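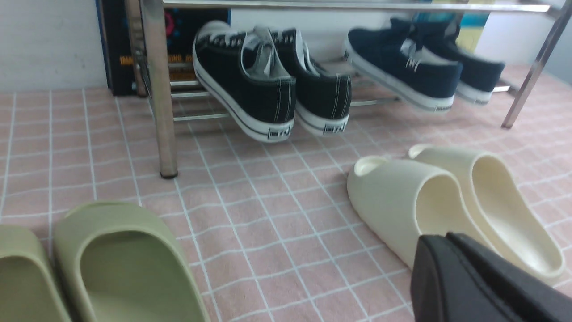
6 min read

Print this article | E-mail this article

3.2 Entryway storage and tracked-in grit

The second part of the survey dealt with what happens just inside the front door. Households in the Kuvirmont sample were asked where outdoor shoes are taken off, where they are kept, and how often the floor at that spot is swept or mopped. Of the households contacted, 456 returned a usable form. Forms with no answer to the flooring question were dropped before this count was made.

Flooring was grouped as hard (tile, stone, wood, vinyl) or soft (carpet, large rugs). Where a household had a hard floor with a mat on top, it was entered as hard and the mat was recorded separately. An open rack on a tiled floor, of the kind shown in Figure 4, was entered as "raised, open." Closed cabinets were entered as "raised, closed," and shoes kept directly on the floor or on a tray were entered as "floor level."

Figure 4. Canvas sneakers on a chrome rack over pink tile, entry type "raised, open."

Raised, open storage was reported by 196 households. Floor level was the next most common answer. Closed cabinets were mostly found in apartments where the front door opens straight into the living room, and several people wrote in the margin that the cabinet had come with the lease.

Dust was collected from a subset of 200 homes. Each home was visited once, in January, when sand is spread on the sidewalks in Kuvirmont and the load at the door is high. Samples were taken with a hand vacuum fitted with a paper sleeve, from a marked square next to the storage spot and from a second square in the nearest hallway. The sleeves were sealed in the home and weighed at the Nieminen laboratory. We did not ask people to stop cleaning before the visit, so the weights reflect normal habits and not a fixed number of days of buildup.

Coarse grit was heavier near floor-level storage than near either kind of raised storage. The gap was clear on hard floors and small on soft ones. We think carpet holds the coarse fraction too well for a single pass of the vacuum to lift it — the repeat passes made in 15 of the carpeted homes brought up more material each time. Those repeat weights are given in the appendix and were left out of the comparison.

In the hallway squares the type of storage made little difference. What mattered there was whether people walked through in outdoor shoes before taking them off, and whether there was a dog. The dog effect was larger than we had planned for, and the form did not ask about the size of the animal or how often it went out. The earlier Hukitum study left pets out of its sample, and this may explain why its hallway figures are lower than ours.

Grout was a minor problem. On tiled floors the joints hold fine material below the level of the tile, and the nozzle does not reach all of it. Viklund tested a narrow nozzle on a floor panel in the laboratory and recovered more of the fine fraction, but by then the home visits were over. The fine weights for tiled floors should be read as low estimates. The coarse weights are not affected to the same degree.

One further limit concerns the sample itself. Forms were handed out through the Prornano tenants' newsletter, and people who rent are overrepresented. Owners who did reply tended to have a separate mudroom or porch, and the form had no good place to put that answer. Kalniņš recoded these by hand from the written comments — a second reader checked the codes, and disagreements were settled by going back to the form.

Reader comments (3)

tileguy_north
The nozzle issue is real. I'd like to know how wide the joints were on that test panel.

M. Dorsey
Did anyone look at boot trays with a lip? They got lumped in with shoes on the bare floor and I don't think they belong there.

Åsmund Viklund
Trays are marked separately in the raw table, but there were too few to split out in this section. The joint width is in the methods appendix.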